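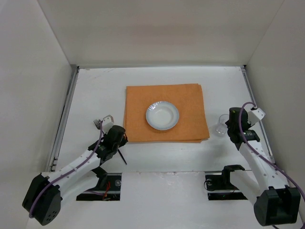
Operators wanted: table setting with the Flurska two-arm kit

Diridano sells the Flurska, a tabletop kit with two robot arms, to schools and small workshops. We are looking for 6 people to run the arms at our Nindotville site while we prepare the next version of the software.

The work

You will guide both arms through everyday table tasks: laying out a cloth, placing a plate or bowl, moving a fork and a glass. After each shift you fill in a short report on what was hard to do and which controls got in the way.
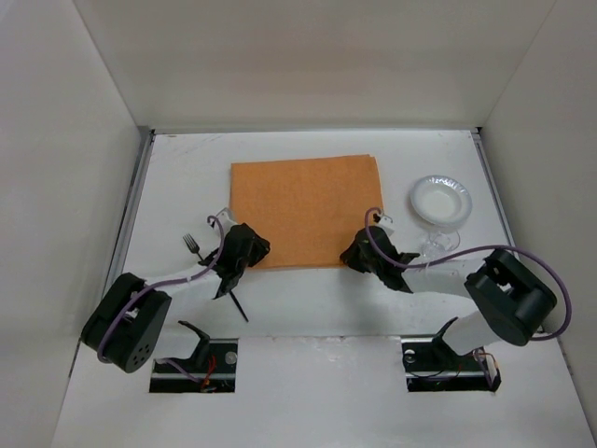
Both grippers at the near corners of the orange cloth, with the plate and glass to the right.

What we ask

Steady hands and patience with repeated tasks. No programming needed. You must be able to sit at a workstation for three hours at a time. Training is paid.

Hours and pay

32 hours a week, day shifts only. Pay is $1335 per week. The contract runs through August and may be extended.

How to apply

Send a resume and a few lines about yourself to Yu-na Gil, Diridano, Nindotville. Questions about the kit go to Man-sik Ma. Applications close 03/12/2023.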